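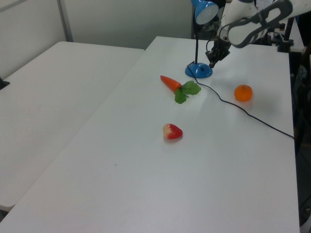 Fadime Kaplan wrote back after the draft deck went out and asked why the second arm comes before the spare gripper. She would reverse the order. An arm with no working gripper is furniture, she said, and the Mondik quote puts the gripper at eleven weeks.

Home | Talks | Notes | Contact

7 min read

Planning for a second cell – speaker notes

Slide 1. Leave it up while people sit down. Start with Fadime's point, then say the order has been changed. Spare gripper first, arm second.

Slide 2. What the arm price leaves out. Read the lines slowly:
– gripper and adapter plate
– mounts and clamps
– tables, bought to the same height
– lighting
– cable runs and power
– test objects

Toy food is the cheap line. A carrot, a strawberry and a tangerine give three different grasp shapes. Budget 300 for objects and replace them when the surface wears.

Slide 3. Lighting. A plain desk lamp is fine for a first cell. Its base takes up table area and its cord has to cross the work surface or go behind it. Price an overhead fixture for cell two – Atness quoted 86 per unit, without brackets.

Slide 4. Fixed camera. Decide the mounting point before ordering tables. If two tables are pushed together, the seam has to be allowed for in calibration. Ask Grunham for the flatness tolerance in writing.

Slide 5. Total for cell two, arm excluded: 3424. Pause here. Questions on this number usually concern labor. Labor is carried on the Dursun line and is not in the total.

Slide 6. Order of purchase.
1. Spare gripper
2. Tables and mounts
3. Overhead light
4. Arm
5. Objects

Lead time sets the order, price does not. If the budget is split over two periods, cut after item 3. The arm quote holds until May.

Slide 7. Maintenance. Sevim Güneş has the log template. Hours per gripper, finger changes, cable faults. Skip this slide if past 3:40 p.m.

Backup slide. Lease against purchase. Show only if asked. The lease excludes wrist cables.

Shares 11 | Comments 2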